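Botanical wallpaper

2018-02-26
By the Costano Reference Desk

Botanical wallpaper is wall covering printed with leaves, flowers, fruit or whole plants. It is one of the oldest and most common groups of wallpaper pattern, and it is made in paper, vinyl and nonwoven grades. The term covers small repeating sprigs as well as large designs in which a single leaf may be wider than a hand.

Plant patterns came to wallpaper from textiles. Early printers cut their designs into wood blocks, one block for each color, and pressed them onto joined sheets by hand. A complex flowering pattern could need dozens of blocks. Machine printing from engraved rollers spread in the nineteenth century and brought the price down sharply, though the number of colors was at first limited and the repeat could be no longer than the distance around the roller. 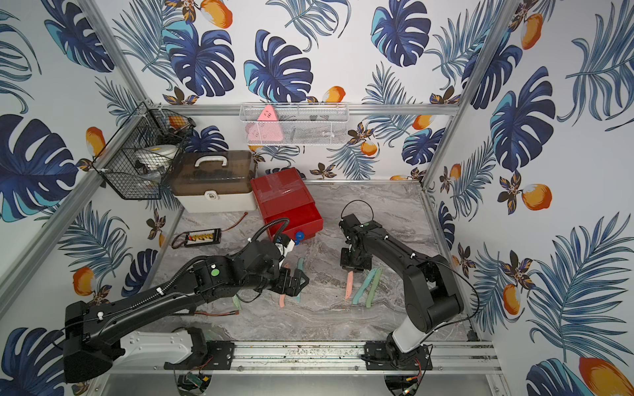 Tropical designs form a group of their own. Palm, banana and monstera leaves became popular in hotels and restaurants in the middle of the twentieth century, faded from fashion in the 1970s, and returned in the 2010s. Older versions tend to be green on white or cream. Later ones often use blues, pinks or grays that do not match the living plant.

The Prantl mill in Kumodska was a small producer of this type. It opened with 4 roller presses and at its height listed 260 patterns, of which 97 were botanical. Its fern and palm papers were sold in rolls stamped with the mill's name on the selvage — the plain strip along the edge that was trimmed off before hanging. The mill closed after a fire in October 1961. Almost 1,000 sample sheets survived and are kept in the town archive at Zekum, where they may be seen by appointment.
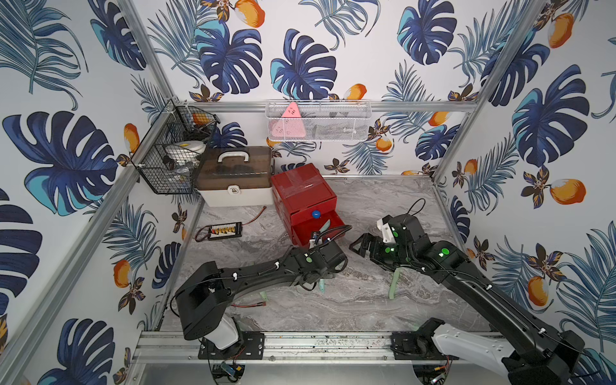
Large patterns are harder to hang than small ones. The distance between one appearance of a motif and the next is called the repeat, and a long repeat means more waste, as each strip must be cut so that it lines up with its neighbor. In a straight match the design meets at the same height on every strip. In a drop match, every second strip is shifted down, usually by half the repeat. Paperhangers generally start from a plumb line and place the last join in a corner or over a door, where a break in the pattern is less easily noticed.

Modern botanical papers are mostly printed digitally, which allows a design to run the full width of a wall with no repeat at all. Peel-and-stick versions are sold for rented homes and for lining shelves and cabinets.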